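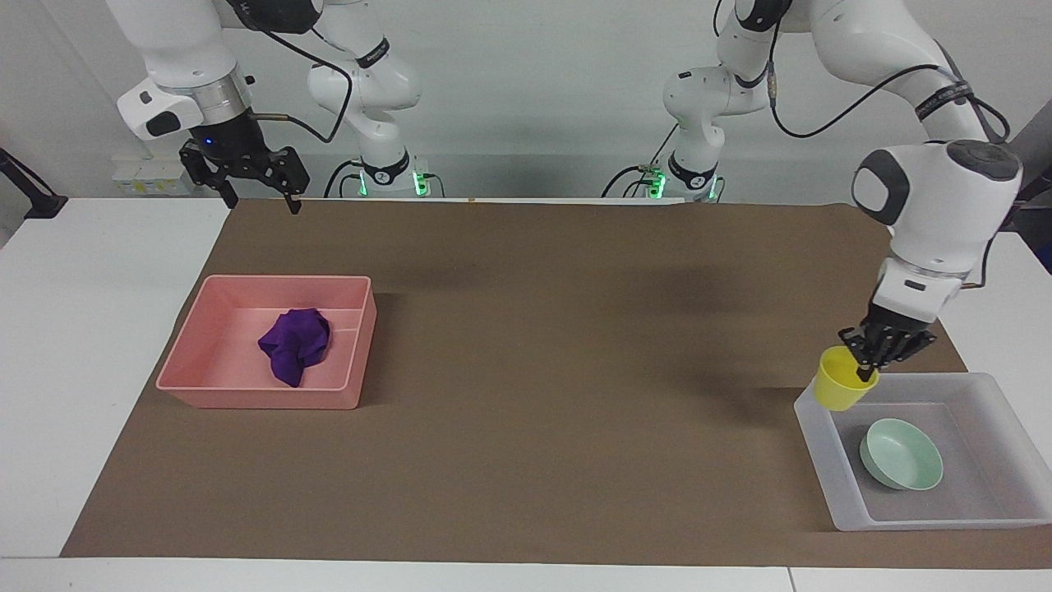 히바 슈불은 양팔 로봇의 성능을 성공률 하나로만 보고하는 관행을 이제 재고해야 한다고 말한다. 같은 과제를 같은 비율로 완수한 두 제어 정책이라도, 한쪽 팔이 움직이는 동안 다른 팔이 어떻게 대기하는지는 전혀 다를 수 있다는 지적이다. 클라크버그 연구소 조작지능연구실이 최근 공개한 ‘접촉 기준 구간화’ 방법은 이러한 문제의식에서 출발하였다. 본지는 연구를 총괄한 라미시 누추가 책임연구원을 만나 방법의 내용과 결과, 그리고 남은 과제를 들었다.

연구의 대상은 탁상 정리 작업이다. 두 대의 로봇 팔이 컵과 그릇, 천과 같은 생활 물품을 집어 상자나 쟁반으로 옮긴다. 누추가 책임연구원은 과제 선정의 배경을 묻는 질문에 “물성이 서로 다른 물체를 한 작업 안에서 다룰 수 있다는 점을 우선 고려하였다”고 답하였다. 컵은 테두리를 잡으면 형태가 유지되지만 천은 쥐는 순간 모양이 바뀐다. 하나의 정책이 두 경우를 모두 처리하려면 물체의 위치와 함께 접촉의 상태를 알아야 한다는 것이 연구진의 판단이었다.

기존에는 사람이 원격으로 조작한 시연 기록을 일정한 시간 간격으로 잘라 학습에 사용하는 경우가 많았다. 연구진은 이 방식이 양팔 작업에서 특히 불리하다고 보았다. “시간을 기준으로 자르면 왼팔이 컵을 놓는 순간과 오른팔이 접근을 시작하는 순간이 한 구간에 섞이는 일이 생깁니다. 학습 모형으로서는 두 사건이 원인과 결과의 관계인지, 우연히 겹친 것인지 구별하기 어렵습니다.”

접촉 기준 구간화는 그리퍼가 물체에 닿는 시점과 물체에서 떨어지는 시점을 경계로 삼는다. 시점은 손가락의 개폐 폭과 구동 전류를 함께 보아 판정한다. 각 구간에는 파지, 이송, 해제, 대기의 네 가지 표지가 팔마다 따로 부여되며, 두 팔의 표지를 짝지은 값이 모형의 보조 입력으로 들어간다. 가령 노란 컵을 든 왼팔이 상자 위에 있고 오른팔이 빈 그리퍼로 떠 있는 상태는 ‘이송-대기’로 기록된다.

누추가 책임연구원은 네 표지 가운데 대기의 정의에 가장 오랜 시간을 들였다고 밝혔다. 초기 설계에서는 물체를 쥐지 않은 팔의 모든 움직임을 대기로 처리하였다. 그러나 시연자들은 상대 팔에 길을 내주기 위해 의도적으로 팔을 들어 올리는 일이 잦았고, 이러한 동작이 정지 상태와 같은 표지를 받으면서 정보가 사라졌다. 콜레트 피카르 연구원의 제안에 따라 연구진은 대기 구간에 한하여 두 손목 사이의 거리 변화를 별도의 값으로 남기기로 하였다. “한 줄짜리 수정이었지만 이미 작성한 표지를 모두 다시 검토해야 했습니다. 9월 한 달은 그 일로 보냈다고 말씀드려도 무방합니다.”

학습에는 시연 538건이 사용되었다. 평가는 물체의 초기 배치를 바꾸어 가며 방법마다 139회씩 실시하였다. 두 팔의 간섭으로 안전 정지가 발생한 경우는 시간 기준 방식에서 18회였으며, 접촉 기준 구간화를 적용한 뒤에는 5회로 줄었다. 모형의 구조와 시연 자료, 학습 조건은 동일하게 유지하였다.

완수율의 개선 폭은 이에 미치지 못하였다. 누추가 책임연구원은 이 점을 보고서 본문에 명시하였다고 강조하였다. “간섭이 줄었다고 해서 천을 더 잘 집게 되는 것은 아닙니다. 실패한 기록을 살펴보면 상당수가 천의 가장자리를 한 겹만 잡으려다 여러 겹을 함께 쥔 사례입니다. 저희 방법이 다루는 범위 밖의 문제이며, 그렇게 적는 것이 옳다고 보았습니다.”

판정의 신뢰도에 관한 질문도 이어졌다. 부드러운 물체는 접촉 초기에 전류 변화가 작아 경계가 실제보다 늦게 잡힐 수 있다. 연구진은 자동 판정 결과의 일부를 예레미 데샹 연구원이 영상과 대조하도록 하였고, 천을 다룬 구간에서 경계가 뒤로 밀리는 경향을 확인하였다. 현재 공개된 판본은 이 오차를 보정하지 않는다. 누추가 책임연구원은 “보정 계수를 임의로 넣으면 다른 그리퍼를 쓰는 기관에서 재현하기가 더 어려워진다”며, 원자료와 판정 기준을 함께 제공하여 이용 기관이 직접 조정하도록 하였다고 설명하였다.

외부 검증은 드러들리 공과대학이 맡는다. 검증 책임자인 모겐스 달스고르 교수는 서면 답변에서 “대기 동작을 독립된 학습 대상으로 다룬 점에 주목한다”고 평가하면서도, 시연자에 따라 팔을 비켜 주는 습관이 달라질 수 있으므로 시연자별 분석이 선행되어야 한다는 의견을 덧붙였다. 이에 대하여 누추가 책임연구원은 타당한 지적이라고 답하였다. 시연자 식별 정보는 이미 익명 부호로 기록되어 있으며, 해당 분석은 후속 보고서에 포함될 예정이다.

연구실은 다음 단계로 한 물체를 두 팔이 동시에 잡는 작업을 준비하고 있다. 큰 천을 펴거나 쟁반을 수평으로 드는 동작이 이에 해당한다. 이 경우 한쪽 팔의 해제가 다른 팔의 하중을 즉시 바꾸므로 네 가지 표지만으로는 상태를 충분히 나타낼 수 없다. 연구진은 ‘공동 파지’를 다섯 번째 표지로 추가하는 안과 기존 표지에 하중 값을 붙이는 안을 비교하고 있다. 어느 쪽이 유력한지를 묻자 누추가 책임연구원은 “연구실 안에서도 의견이 갈린다”고만 답하였다.

표지 작성 지침과 판정 프로그램은 클라크버그 연구소 자료실에서 신청 절차를 거쳐 이용할 수 있다. 시연 원자료는 02/10/2026부터 제공되며, 신청 기관은 이용 목적과 보유 장비의 그리퍼 형식을 함께 제출하여야 한다.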